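Ekholm Two-Arm Bench Kit, four months in
July — by the bench editor

The Ekholm kit is a pair of small black arms on a slotted aluminum rail, sold as parts for $1,093. I set mine up on a wooden table for pick-and-place work, and most of what I have to say is about keeping it running.

Assembly took me 2 evenings. The servos go together with ordinary screws, and the manual is clear until it gets to the cables, where it gives up. Leave slack at the gripper before you clip anything to the rail. I had mine too tight the first time and had to redo the right side. 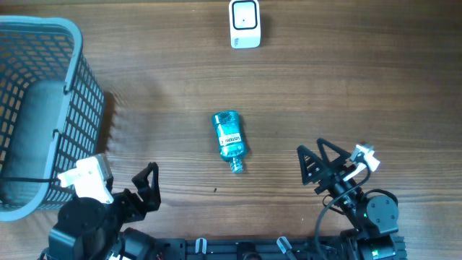
Calibration is the weak spot. Both arms need to be zeroed after any servo is removed, and the software makes you do them one at a time. I now run the same check every morning: open both grippers, go to the rest pose, then try a bottle and a small box. Out of my last 93 picks, 4 failed, all on the bottle. Smooth round plastic is hard on these fingers.

The finger screws work loose. I check them weekly and keep spares in a drawer. The wrist cameras hold their position well, but wipe the fingers down when you clean the lenses — crumbs and lint collect near the tips. 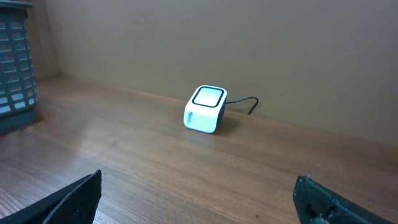

The wrist view with the fingers open, white cube toward the back of the table.

I would buy it again, though I would want a better cable guide in the box.

Related reviews
Wellach parallel gripper
Rutherford servo tester
Berkow rail clamps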